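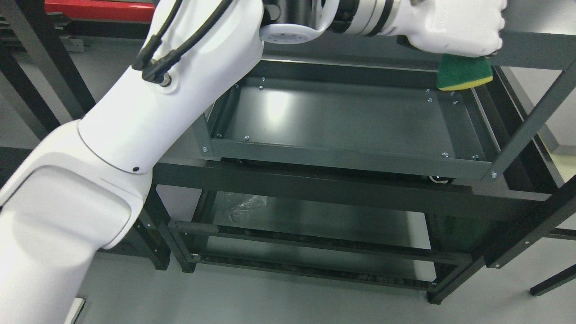
Wipe-Down & Surface Care

Bavby Wipe-Down Practice Kit for Single-Arm Robots

Sold by Wekeck. Kit includes the bound practice guide (84 pages), 30 two-sided sponges, 2 laminated cell cards and a log pad. Page updated Mar 3, 2022.

We started putting the Bavby kit together after one too many phone calls from people who had bought a perfectly good arm, handed it a sponge and then wondered what the rules were. There are plenty of rules about arms that lift and arms that weld. Wiping a shelf sounds so harmless that folks tend to skip the paperwork, and we understand the temptation, we really do! But an arm leaning into a metal rack is still an arm leaning into a metal rack, and the guide treats it that way from the first page.

The first chapter is all about the risk review, and we'd ask you to read it with your own cell in front of you. Write down every surface the arm will touch and everything it will pass on the way there. Shelving deserves a page to itself. Uprights, raised tray edges and screw heads are all places where a sponge can catch or a finger can get pinched, and a rack on casters needs its wheels locked or blocked before the arm leans on anything.

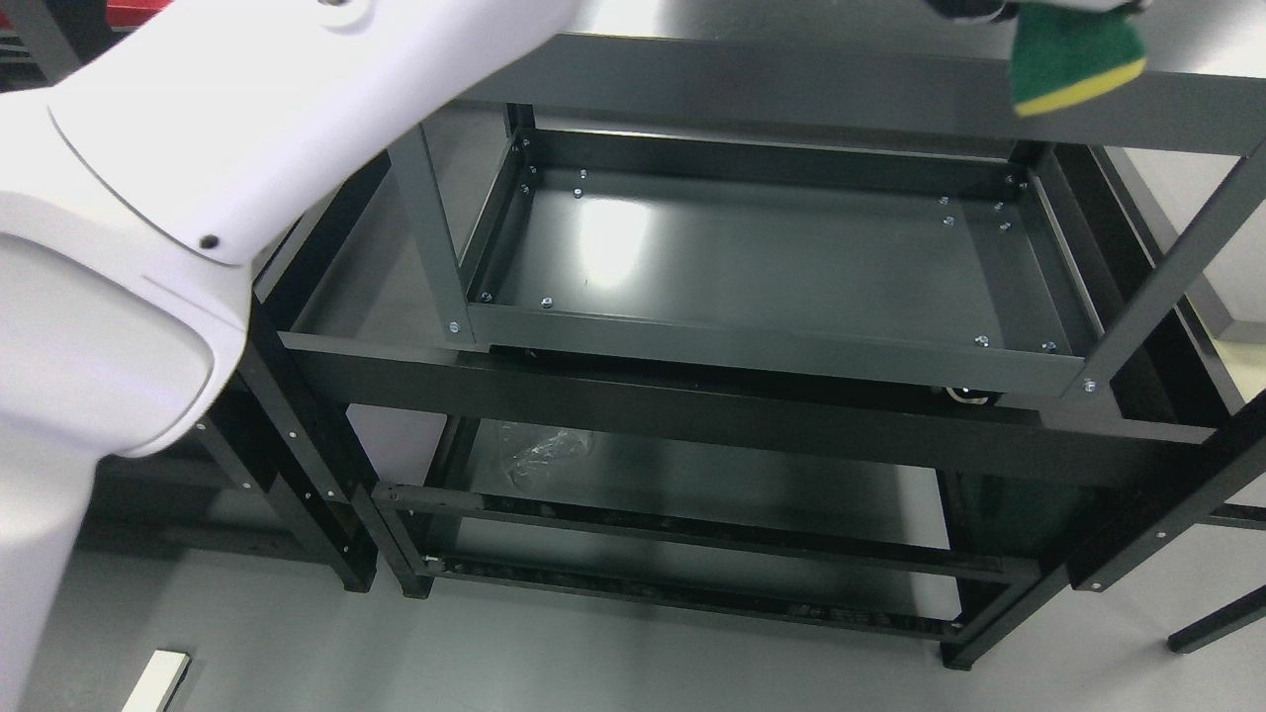

Pressure comes next. Set your force limit with the sponge you plan to use, on the surface you plan to use it on, and set it again whenever either one changes. A new sponge pushes back differently from a tired one. The scouring side is for bare or tough surfaces only; on painted metal, start with the foam and try a corner you don't care much about. The guide has a blank table for your limits (please use pencil, you will change your mind).

Then there's the matter of water, which gets a longer chapter than anyone expected, including us. Check the rating of your arm, hand and cable fittings with whoever made them before you bring in a bucket. If you can't find a rating, do your trials dry. Power strips and adapters should be kept up and away from any place a drip could land, and the cell card has a line for this that has to be initialed at the start of each shift.

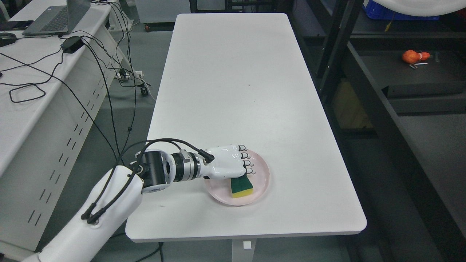
Loose items such as plates and trays are a different kind of job from fixed shelves, and we suggest you sign them off separately. A plate can slide or tip. Begin at the lowest speed you have, keep people outside the marked reach, and have someone at the stop button for the whole first run. Cables that ride on the arm need enough slack to follow every pose, but not so much that they drag over the work. Walk through the poses slowly and watch the loops as you go.

What the kit will not do is make your cell compliant by itself. It's good practice written down in plain words, and it sits alongside the safety standards that apply where you work and the manual that came with your machine. Where our guide and your manual disagree, go with the manual and drop us a note so we can look into it.

Options and refills
Negi sponge refill, pack of 30
Jirkura floor marking set, for laying out the reach line
Extra log pad
Replacement cell cards, set of 2

Customers who bought the kit before September can swap the old card for the new one at no charge. Just send us the order number and the address you'd like it mailed to.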